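6장. 손목 카메라 장착과 첫 파지 연습

5장까지 따라오시느라 고생 많으셨습니다. 팔이 제자리에서 인사하듯 고개를 끄덕이는 모습을 보셨다면 어려운 고비는 넘긴 셈이에요. 이번 장에서는 손목에 작은 카메라를 달고, 그리퍼 손가락 두 개의 영점을 잡은 다음, 사람이 건네주는 음료수 병을 받아 쥐는 연습까지 해 보겠습니다. 서두르지 않으면 저녁 한나절이면 충분하고, 중간에 차 한 잔 마시고 와도 설정은 그대로 남아 있으니 편하게 진행해 주세요.

이 안내서는 Grustoneo 팔을 집이나 동네 공유 작업실에서 조립하시는 분들을 위해 쓴 것입니다. 초판은 Lihua Liao 님이 쓰셨고, 이번 장의 파지 부분은 Bram Kuipers 님이 작업실에서 여러 번 고쳐 가며 다시 정리해 주셨습니다. 마지막 수정일은 2025년 12월 30일입니다.

6.1 준비물

손목 브래킷과 M3 나사 네 개(5장에서 남겨 둔 봉투에 들어 있습니다)
Odance 카메라 모듈과 납작한 케이블
2mm 육각 렌치
케이블 타이 몇 개, 그리고 작은 니퍼
뚜껑이 있는 플라스틱 음료수 병 한 개
Sternex 전원 장치(2장에서 벽 쪽에 고정해 둔 것)

병은 집에 있는 것을 쓰시면 됩니다. 다만 처음에는 라벨이 붙어 있는 병을 권해 드려요. 투명한 병은 배경이 그대로 비쳐 보여서 윤곽을 찾는 데 애를 먹는 경우가 많습니다. 익숙해진 뒤에 라벨을 떼고 다시 해 보시면 그것도 꽤 재미있답니다!

6.2 카메라 달기

1. 전원 장치의 스위치를 내리고, 팔을 쉬는 자세로 내려놓습니다. 케이블을 만지는 동안에는 전원을 다시 켜지 마세요.

2. 손목 브래킷을 그리퍼 뒤쪽의 평평한 면에 대고 나사 네 개를 손으로 살살 돌려 넣습니다. 아직은 끝까지 조이지 않습니다. 구멍이 조금 안 맞는 것처럼 느껴지면 나사를 모두 반 바퀴씩 풀고 브래킷을 좌우로 흔들어 보세요. 대개는 이렇게 하면 쏙 들어갑니다.

3. 카메라 모듈을 브래킷에 끼웁니다. 렌즈가 손가락 끝을 향해야 합니다. 거꾸로 끼워도 딸깍 소리는 똑같이 나기 때문에, 소리만 믿지 말고 눈으로 한 번 더 확인해 주세요.

4. 나사를 대각선 순서로 조입니다. 브래킷은 출력물이라 힘을 세게 주면 금이 갑니다. 렌치의 짧은 쪽을 잡고 돌려서 더 안 돌아가면 거기까지입니다.

5. 케이블을 팔을 따라 아래로 내리고, 관절 부분마다 손가락 하나가 들어갈 만큼 여유를 둔 다음 케이블 타이로 묶습니다.

주의: 손목 관절 바로 위에는 타이를 묶지 마십시오. 손목이 끝까지 돌아갈 때 케이블이 당겨져 커넥터가 빠질 수 있습니다.

참고: 작업실 장비를 함께 쓰신다면 케이블 끝에 이름표를 붙여 두세요. Ans Brouwer 님의 제안으로 저희 선반에서는 모두 이렇게 하고 있는데, 엉뚱한 케이블을 꽂고 한참을 헤매는 일이 눈에 띄게 줄었습니다.

6.3 화면 확인과 시야 맞추기

1. 전원을 켜고 Dekker 제어 프로그램을 실행한 뒤 ‘손목 보기’ 탭을 엽니다. 화면이 뜨기까지 잠깐 기다려 주세요.

2. 그리퍼를 완전히 벌립니다. 화면 아래쪽 양 모서리에서 손가락 끝이 하나씩 올라와 보이면 카메라 각도가 알맞은 것입니다. 한쪽만 보인다면 브래킷이 틀어진 것이니 나사를 살짝 풀고 다시 맞춥니다.

3. 노출을 수동으로 바꾸고 값을 186으로 넣습니다. 작업대 조명이 밝은 편이라면 조금씩 낮춰 보세요. 매끈한 라벨에는 조명이 하얗게 맺히는 자리가 생기기 쉬운데, 그런 점이 하나쯤 있는 정도는 괜찮습니다. 윤곽 전체가 하얗게 날아갈 때만 조명을 옆으로 옮기면 됩니다.

4. ‘저장’을 누릅니다. 저장하지 않고 탭을 닫으면 값이 처음으로 돌아갑니다. 저희도 여러 번 당했습니다.

참고: 배경은 단순할수록 좋습니다. 무늬 없는 벽 앞이 가장 수월하고, 공구가 빼곡히 걸린 타공판 앞은 가장 까다롭습니다. 벽이 마땅치 않으면 큰 종이나 무늬 없는 천을 뒤에 걸어 두셔도 좋습니다.

6.4 그리퍼 영점 잡기

1. 손가락 사이에 아무것도 없는지 확인하고 ‘영점’ 버튼을 누릅니다. 두 손가락이 천천히 닫혔다가 다시 열립니다.

2. 표시창의 열림 값이 956이면 정상입니다. 값이 다르면 버튼을 한 번 더 누르고, 그래도 맞지 않으면 4장으로 돌아가 서보 혼의 톱니 위치를 살펴보세요. 톱니 하나 차이로 값이 제법 달라집니다.

3. 쥐는 힘을 29로 설정합니다. 얇은 플라스틱 병을 찌그러뜨리지 않고 붙잡을 수 있도록 저희가 잡아 둔 값입니다. 병이 미끄러지면 한 단계씩만 올려 주세요.

주의: 영점을 잡는 동안에는 그리퍼 가까이에 손을 두지 마십시오. 움직임이 느려 보여도 끝에서 닫히는 힘은 생각보다 셉니다.

6.5 병 건네주기 연습

이제 기다리시던 순서입니다. 가능하면 두 분이 함께 해 보세요. 한 분은 병을 건네고 다른 한 분은 비상 정지 버튼 곁에 계시면 마음이 한결 놓입니다. 혼자 하신다면 버튼을 병을 들지 않은 손 쪽에 두시고요.

1. 긴 소매는 손목에 붙게 정리하고, 반지와 팔찌는 빼 둡니다.

2. 속도를 16으로 낮춥니다. 답답할 만큼 느리지만 첫 연습에는 이 정도가 알맞습니다.

3. 뚜껑이 위로 가도록 병을 똑바로 세워 들고, 벌어진 두 손가락 앞으로 천천히 가져갑니다. 손바닥으로 병 뒤를 받치고, 그리퍼가 닿을 아래쪽은 비워 두세요.
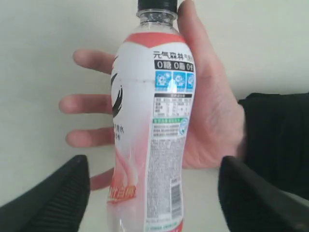 그림 6-1. 손목 카메라로 본 병 건네기. 그리퍼 손가락은 아직 병에 닿지 않은 상태.

4. 화면에서 병 아래쪽이 두 손가락 사이에 들어오는지 봅니다. 한쪽으로 치우쳤다면 팔을 움직이려 하지 말고 병을 든 손을 조금 옮기는 편이 빠릅니다.

5. 내 손가락이 그리퍼가 닫히는 길에 걸려 있지 않은지 살펴봅니다. 특히 새끼손가락은 병을 감싸 쥐다 보면 저도 모르게 아래로 내려가기 쉬우니 꼭 확인해 주세요. 걸릴 것 같으면 병을 좀 더 위쪽에서 고쳐 잡습니다.

6. 도와주시는 분이 ‘닫기’를 누릅니다. 두 손가락이 병에 닿고 움직임이 멈출 때까지 병을 놓지 않습니다.

7. 손의 힘을 조금씩 빼면서 병이 흘러내리지 않는지 느껴 봅니다. 괜찮다 싶으면 손을 뒤로 뺍니다.

8. 돌려받을 때는 순서가 반대입니다. 먼저 병을 단단히 잡고, 그다음에 ‘열기’를 누릅니다.

주의: 병이 떨어지더라도 움직이는 그리퍼 사이로 손을 넣어 잡으려 하지 마십시오. 뚜껑을 꼭 잠가 두었다면 바닥에 떨어진 병은 주우면 그만입니다.

참고: 화면 속 손가락이 조금 번져 보이는 것은 손이 움직일 때 흔히 생기는 현상입니다. 병을 잠시 멈추고 있어도 계속 흐리다면 렌즈에 지문이 묻었는지 보시고, 마른 안경 닦이로 가볍게 닦아 주세요.

6.6 잘 안될 때

화면이 검게 나옵니다. 카메라 케이블을 뺐다가 다시 꽂아 보세요. 빼기 전에 전원부터 꺼야 합니다.

병이 빙그르르 돌아갑니다. 너무 위쪽을 쥔 경우가 많습니다. 병을 조금 더 들어 올려 아랫부분을 물리게 하고, 손가락 안쪽 면에 먼지가 앉지 않았는지도 봐 주세요.

손가락 하나가 늦게 닫힙니다. 연결 막대의 나사가 지나치게 조여졌을 수 있습니다. Jeanine De Graaf 님은 사 분의 일 바퀴만 풀어도 해결되더라고 알려 주셨습니다.

병이 찌그러집니다. 쥐는 힘을 낮추기 전에 영점부터 다시 잡아 보세요. 영점이 어긋나 있으면 힘을 아무리 낮춰도 깊게 물립니다.

연습을 마치면 그리퍼를 벌린 채로 팔을 쉬는 자세에 두고 전원을 끕니다. 방금 맞춘 설정은 ‘내 설정’에 이름을 붙여 저장해 두세요. 7장에서 병을 선반에 내려놓는 동작을 만들 때 그대로 불러와 사용합니다.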